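Serley police put out the statement on the pharmacy break-in, 14th August edition. I have read it so you don't have to. It is mostly adjectives.

Taken: $2,899 in cash and 11 boxes of cough drops. Arrested: 2 people. Explained: very little.

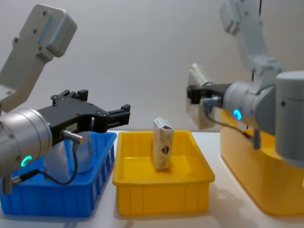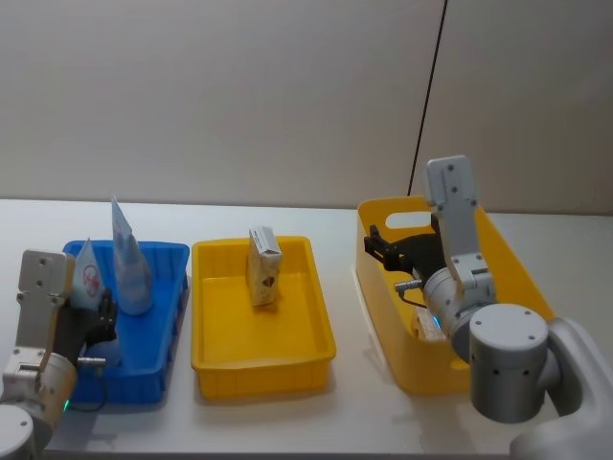

White tabletop, plastic containers.

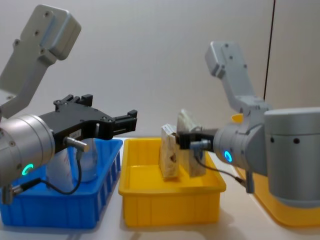
The spokesperson, Jeptoo Rotich, says the suspects left Pusness Road "at speed." They were on a city bus. I have taken that bus. I would like to know more about the speed.

Asked why anyone wants that many cough drops, Rotich said it was "part of the ongoing investigation." So there's a detective on the menthol.

Nilmini Nanayakkara owns the shop and would mainly like her back door returned. It's in evidence. She has been using a shower curtain and a stern note.

The alarm went off, by the way. It rang at the old Söderlund bakery, where the alarm company still thinks she works.

Court date is in October. Both say they're innocent, and one says he had a cold.

Will post again if they let the door out.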